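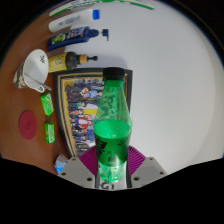
2021年1月24日
Norard株式会社

# 液体製品用の透明着色ボトル「Vurero」の販売を開始

Norard株式会社は、液体製品の小分けおよび保管に用いる透明着色ボトル「Vurero(ヴレロ)」の販売を、本日より開始する。初回出荷数は3000本、1箱あたりの入数は10本とする。販売は業務用の卸売を先行し、小売向けの取り扱いは7月に開始する予定である。

## 開発の背景

着色した液体製品の容器では、残量を外から確認できることと、内容物の種別を色で判別できることの両方が求められる。不透明容器は色による区分が容易である反面、残量の確認には開栓または計量を要する。無色透明の容器は液面を読み取りやすいが、内容物の色が薄い場合に種別の判別が難しくなる。

当社は容器本体に透明の緑色を採用し、液面の視認性と色による区分を一つの容器で満たす構成とした。緑色の液体を充填した場合も、液面より上の空間と下の液体部分とでは色の濃さに差が生じるため、棚に置いた状態で残量を読み取ることができる。

## 製品の構成

本体はプラスチック製で、リブを設けた首部から肩部にかけて径が広がる形状である。首部のリブは、キャップの開閉時に指を掛ける部分を兼ねる。キャップは黒色のスクリュー式で、本体から完全に取り外して洗浄できる。

ラベルは本体中央よりやや下に配置した。半量程度まで充填した状態では液面がラベルの上方に位置し、残量の確認を妨げない。ラベルの地色は濃緑、印刷は黒とし、本体色との明度差を小さくした。室内の棚や壁際に置いたときに文字や図柄が目立ちすぎないことを優先した仕様である。底部はラベルで覆わず、沈殿物の有無を側面から目視できるようにした。

## 主な仕様

- 満注容量:282 mL
- 本体色:透明緑
- キャップ:黒、スクリュー式
- ラベル:濃緑地、黒1色印刷
- 入数:10本/箱
- 最小受注単位:1箱

満注容量は首部上端まで充填した場合の値である。実際の充填量は、内容物の発泡性および保管温度による体積変化を考慮して設定する必要がある。

## 評価試験

量産に先立ち、Urnamitz試験室において3項目の評価を実施した。項目は、横倒し状態での漏れ、キャップの繰り返し開閉、および液面の視認性である。

漏れの評価では、水を充填したボトルを横倒しで静置し、首部周辺への液の付着を確認した。開閉の評価では、締め付けと取り外しを繰り返した後、ねじ部の摩耗の有無を調べた。いずれも社内基準を満たしている。

視認性の評価は、白色の壁面を背景とする条件と、多色の絵柄を背景とする条件で行った。白色の背景では液面の境界を容易に識別できた。多色の背景では、斜め上方から見た場合に境界の読み取りに時間を要する例があり、取扱説明書には液面と同じ高さから確認する旨を記載した。

## 使用上の注意

- 充填後に気泡が認められる場合は、静置して気泡が抜けてからキャップを締めること。
- 直射日光の当たる場所での長期保管は避けること。着色した本体は遮光性を保証するものではない。
- 内容物を入れ替える際は、キャップを外して首部内側まで洗浄し、十分に乾燥させること。
- 飲用以外の液体に使用したボトルを、飲料用に転用しないこと。
- 溶剤を含む液体への使用は、事前に適合性を確認すること。

## 供給体制

成形および印刷は当社工場で行い、国内の配送はUgwu物流が担当する。受注から出荷までの標準日数は10営業日である。ラベルの図柄変更については個別に見積もる。本体色の変更は現時点では受け付けていない。

評価用サンプルは1社につき3本まで提供する。申し込みの際は、充填予定の液体の種類、充填量および保管条件を明記のこと。

## 本件に関する問い合わせ先

Norard株式会社 容器事業部 Vurero担当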